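Glassware Collection for the Brernville Community Kitchen Enters Its Final Weeks

The Stisterwood Residents' Association is pleased to report that the glassware collection, opened to members in September, has received 774 pieces to date. The Brernville Community Kitchen will use them in its new dining room, where paper cups have been the standard since the room opened. Plates and flatware have already been supplied through a separate grant of $2,477, administered by Ifigeneia Koutsoukos on behalf of the Association.

Members have asked which items are most useful. The kitchen requests short, plain drinking glasses with straight sides, as these fit the existing dishwasher racks. Stemware, colored glass and anything with a gilded rim cannot be accepted at this time. Matching sets are welcome but not required.

Each glass should be checked by hand before it is packed. Donors are asked to hold the glass over a table in good light and pass a fingertip slowly along the rim, where small chips are most easily missed. A little clear water in the bottom of the glass will help to show a crack near the base.
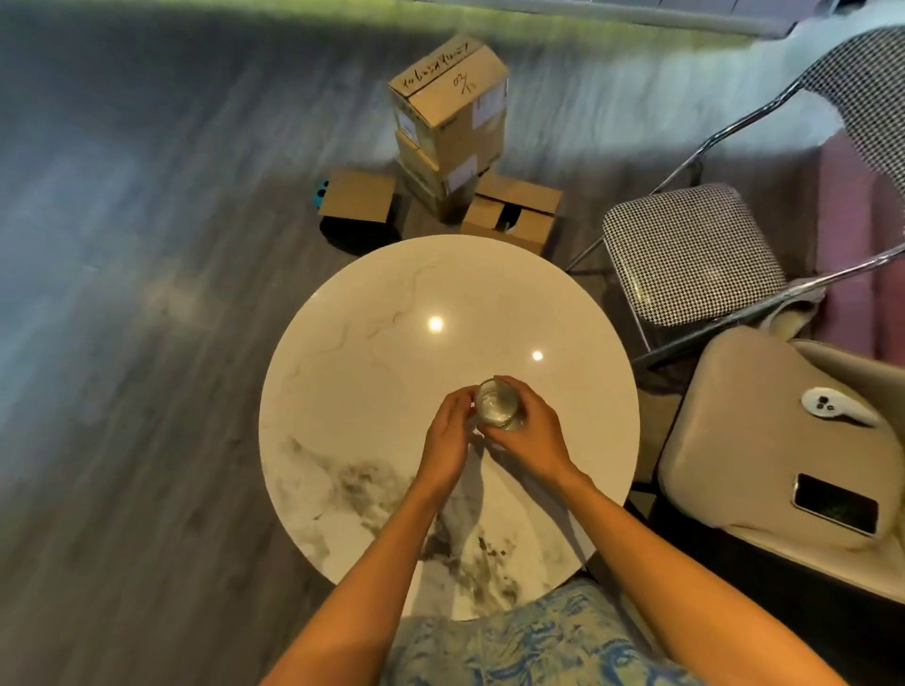 Packing and Delivery

Glasses should be wrapped singly in newsprint and placed upright in a sturdy cardboard box, with crumpled paper between the layers. No box should weigh more than 40 pounds. Please write the word GLASS and the number of pieces on the lid in black marker. Old shipping labels may be left in place if the box is going directly to the hall, but must be covered if it is to be sent by carrier.

Boxes may be brought to the side entrance of Varkanach Hall until 6 p.m. on any day the hall is open. Members who are unable to deliver their boxes may arrange a pickup through Michalis Kalogeropoulos at the Association office. Pickup is limited to addresses within Stisterwood and Brernville.

Chipped or cracked pieces should not be left at the hall. Questions concerning items not mentioned in this notice should be directed to Gemma Ruggiero, who is coordinating the collection with the kitchen.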